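Household robots move laundry, but slowly, bench study finds

By Lacey Ackroyd

Humanoid robots can now transfer clothing between a washing machine and a basket without a person touching the garment, but they remain too slow and too dependent on a prepared room to be sold as home help, according to a set of trial results released in November by Girkevberg, a test house for domestic appliances.

The report covers 116 attempts at a single chore: moving one item of clothing between the drum of a stacked washing unit and a basket on the floor. It does not cover sorting, measuring detergent, choosing a program or folding. Girkevberg said the task was kept narrow so that results could be compared with those of its earlier trials on dishwashers and kitchen drawers.

Montri Boonchu, who wrote the report, said laundry was selected for its difficulty. A plate has one shape. A shirt has a different shape each time it is picked up, and the part that matters for a clean lift is often underneath.

"The grasp is mostly a solved problem if you don't care which part of the cloth you get," Boonchu said. "The release is where the time goes. Cloth stays on fingers, it catches on the door rim, or half of it lands outside the basket and the machine has to decide whether that counts."

Under the scoring rules, it does not count. An attempt was recorded as complete only if the whole garment ended up inside the target and the robot had withdrawn its hand past the rim. A sleeve left hanging over the edge was a failure, as was any attempt in which an operator stepped in.

The test room was fitted out as a small apartment, with a bed, shelving and a stacked washer. Attempts were divided between the upper and lower machines, which place different demands on a robot. Loading the lower drum calls for a deep bend at the knees and waist. The upper drum can be reached from a standing position, but the open door takes up space that the arm would otherwise use, and the basket is a long way down.

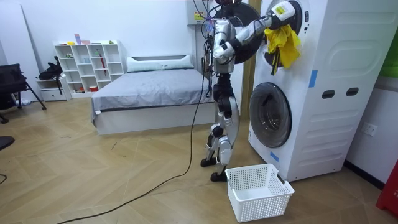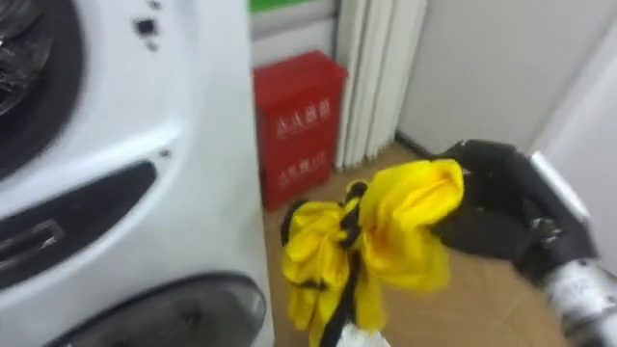
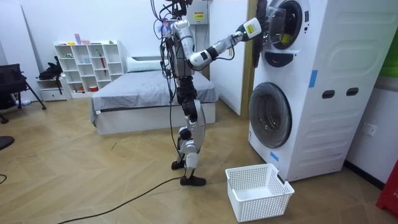 Trial room with stacked washing unit.

Median time for a completed transfer was 40 seconds from the upper drum. Girkevberg did not publish a median for the lower drum, saying the number of completed attempts was too small to be useful. An adult doing the same job with one garment needs a few seconds at either height.

Failures fell into a small number of groups. The most common was a partial release, in which the fingers opened but a fold of fabric stayed caught between them. The second was contact with the door. In 14 attempts the forearm touched the door or its hinge hard enough to trip the force limit, which stops all motion until an operator clears it. The report notes that a person brushes against a washer door constantly and corrects without thinking, and it recommends that developers raise the limit for slow sideways contact while leaving the limit for direct impact where it is.

Straps, drawstrings and ties caused trouble out of proportion to their size. A loose cord can wrap around a finger or hang below the rest of the garment, and the planning software used in the trials treated the garment as a single soft mass. It had no separate model for a narrow piece attached to a wide one. Boonchu said this was the finding he would most like to see followed up, as few items in a normal wash are plain rectangles of cloth.

Lighting had less effect than expected. Turning off the ceiling lights reduced the completion rate only slightly for the upper drum. Dark fabric against a dark drum interior was a greater problem than low light, and the report lists it as a known weakness of the camera system.

Two falls were recorded. Both happened during the bend to the lower drum, and both were caught by a safety line. Neither damaged the appliance. Girkevberg said it would not approve unsupported operation of a machine of this weight near a bed or a seated person until the fall rate is measured over a much longer run.

The conditions were favorable in several ways that a home would not be. The door was already open at the start of each attempt. The basket was placed by hand within reach, and it was emptied between attempts. Only one garment was in play at a time. A full load, with sheets wrapped around socks, has not been tried.

Ondo, which makes stacked laundry equipment for apartment buildings, has said it is studying changes to its doors that would help both robots and people with limited reach. These include a wider opening angle and a latch that can be released with a push. The company gave no schedule. Dunmore, a competitor, is working on a different approach in which a chute connects the drum to a fixed bin and no arm is needed. Its prototype moves a load in less time than any robot in the Girkevberg trials, but it requires a cabinet built around the machine and cannot be fitted to an existing unit.

Commercial laundries are further along. Flimon, which supplies hotel laundries, already sells a fixed arm that feeds towels to a folding line. Towels of one size, arriving at one height, are a much easier case, and the arm is bolted to the floor. Flimon said it has no plans for a home product.

Boonchu said he expected unloading to be useful before loading, and the upper drum before the lower. He declined to estimate a date. The next round of trials will start with the door closed and will use a mixed load, with the same scoring rules. The room layout will stay the same so that times can be compared.

The full report, including the failure log for each attempt, is available from Girkevberg on request. Video of the trials will be released separately once the footage has been indexed.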